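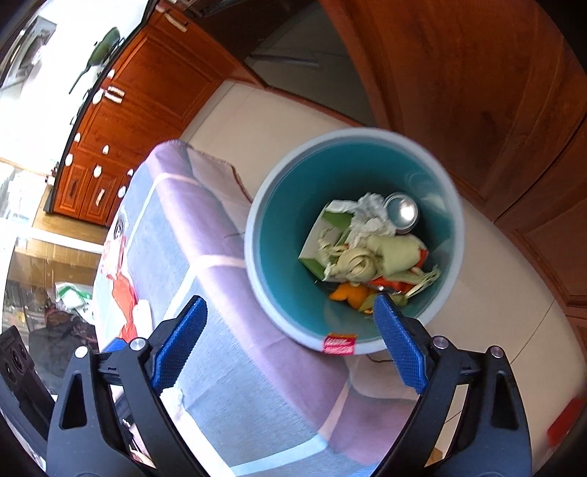

Kornside kitchen clips: house rules and data card

Hello! I look after this set, so if something in it annoys you, I'm the one to write to. It holds 797 clips of everyday kitchen jobs done with a hand-held gripper, recorded in people's own homes. 348 of them involve rubbish or food waste, and those get extra rules (sorry, Tristton folks, I know you wanted fewer).

Before you record

Wipe the grip pads and check the screws at the base of each finger. Ask everybody at home, including whoever is asleep upstairs. Put away post, prescriptions and anything with a name on it — bins are terrible for this, so have a look in the bin too.

While recording

Start with the jaws open and the target between them. Don't tidy the floor or move cables out of view, but do keep the fingers clear of them. No broken glass, no blades, no raw meat. If you drop something, carry on and tag the clip "drop". We keep those!

Afterwards

Wash the pads before they go anywhere near clean crockery. Florêncio Sequeira reads every consent form, and a clip without one is deleted.

Known gaps

111 clips still have no lighting tag. The Civley and Nogueira batches use different words for peel and trimmings, and I'm merging them in February. Version 2 will have the merged list.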